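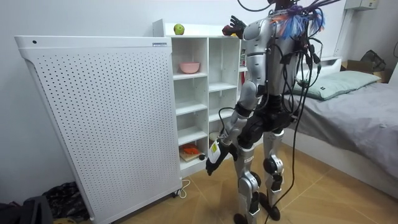 Fig. 4.1 Robot at the cubby unit, one hand raised to the top shelf.

Home | Manuals | Mavham Collection Guide | Section 4 | Previous | Next

4. Recording shelf examples in a furnished room

Use this section when you are gathering reach, pick and place examples at a shelf unit with a full-size Mavham robot. It assumes that the robot has passed the start-up checks in Section 2 and that the operator has completed the practice hour in Section 3. Hand calibration is in Section 6.

You need two people for every session: an operator, who drives the robot, and a floor assistant, who looks after the cables, resets the objects and holds the stop button. The two must not swap jobs while the joints are powered.

4.1 Preparing the room

1. Place the shelf unit against a wall and push it fully back. If it moves when you press on the top board with a flat hand, fix it to the wall before going further.

2. Leave the ordinary furniture where it is. Beds, heaters, boxes and bags are part of what the learning system must cope with. Move an item only if the robot could tread on it or catch a hand in it.

3. Mark the robot's starting place on the floor with low-tack tape. Mark the heels only. Tape in front of the toes shows up in the head camera and the system may learn to follow it.

4. Check the floor between the starting mark and the shelf. Mains leads belonging to appliances should lie close to the appliance and well clear of both feet.

5. Set the room lights and leave them alone for the whole batch. If daylight changes a great deal during a batch, close the batch and start another.

CAUTION: Do not power the joints while anyone is between the robot and the shelf.

4.2 Cables

Slack is the most common cause of spoiled examples at a shelf. Overhead lines need enough length for the robot to turn and lean, and any line that reaches the floor must fall behind the feet or to one side of them. In the room used for these figures the purple and grey bundle goes up from the head towards the top right corner, and a long black cable loops down from the torso and trails on the floor near the feet. The floor assistant should watch a cable like that one at every step. If it comes to lie in front of a foot, call "hold", wait for the operator to answer, and move it with the cable hook.
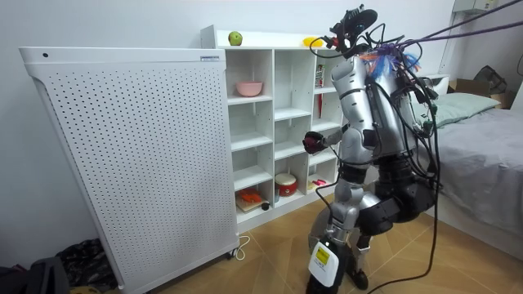

Shelf height decides which hand you use and where the robot stands, so choose the target compartment before you walk the robot in. For the top board, bring it close and keep the trunk upright. For the middle compartments, stand it at an angle to the unit, with the working arm forward and slightly down, as it is here with the dark red gripper in front of the middle cubbies. Do not attempt the bottom row until you have a full batch from the rows above. Bottom-row examples need a knee bend, and they are recorded under a separate task name.

NOTE: The arm that is not working should be parked at the side before recording starts. If the task calls for it to hold something, enter "second hand loaded" in the session sheet.

4.3 Setting out the objects

1. Open the layout card for the batch. Each card gives a compartment for every object.

2. Put out the objects by compartment, working from the top board down. A layout may include soft, hard, round and flat things. Fruit, a bowl and small cartons are all suitable. Do not use glass.

3. Leave some compartments empty. The system needs to see bare shelves as well as full ones.

4. Turn each object a little between examples, unless the card is marked "fixed".

5. If an object is dropped, finish the example, mark it "dropped" and reset. Do not delete it. Dropped examples are kept and sorted later.

4.4 Recording an example

1. Stand the robot on its mark and wait for the status light to hold steady.

2. The floor assistant says the task aloud, using the wording on the card. The operator repeats it.

3. Press Record. Leave the robot still for 5 seconds.

4. Make the reach at an even pace. If the first grasp fails you may try once more in the same example. After a second failure, withdraw the hand and press End.

5. Bring the hand clear of the shelf before pressing End. Clips that stop with the fingers still inside a compartment are rejected by the checker.

6. Choose Good, Dropped or Spoiled. Use Spoiled for a cable snag, a person walking into view, or a stop button press.

7. Reset the objects and return to step 1.

Change operators after every second batch. Tired operators make short, jerky reaches, and these are hard to pick out afterwards.

4.5 Checking the head view

Each batch opens with a still view from the head. Take it with both arms down and out of sight. Look for three things: the target compartment is wholly in view, the inside of it is not lost in shadow, and no tape or cable crosses the lens.

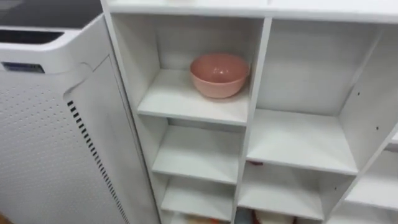

Fig. 4.3 Head view with no arm showing. Pink bowl in the upper-left cubby.

The steep downward angle is normal. Lower compartments will be partly hidden by the boards above them, and for these the fixed room camera gives the better record. Tilt the head only if the target itself is hidden. If you do tilt it, take a fresh still view.

4.6 Naming and saving

Batches are named by room, layout and number, for example GADTON-134-02. Layout 258 is reserved for practice and is never uploaded. When the batch is closed, Trustix copies the files to the site store and shows a green tick beside each one. Wait for every tick before you switch off the recording computer.

If the checker stops with code 713, the head and room clocks have drifted apart. Close the batch, restart both cameras and record a new still view. Examples saved before the code appeared can be kept.

4.7 Closing down

1. Walk the robot back to its mark and take up the weight on the support line.

2. Take any tool or object out of the hands.

3. Power down the joints, then the head.

4. Coil floor cables loosely and hang them up. Do not wrap them round the robot.

5. Fill in the session sheet and have both people initial it.

Section checked by Sveva Mancuso, June. Send corrections to the manuals desk with the section number in the subject line.

Filed under: Set-up guides, Data collection, Shelf tasks

© Negri Manuals | Contact us | Back to top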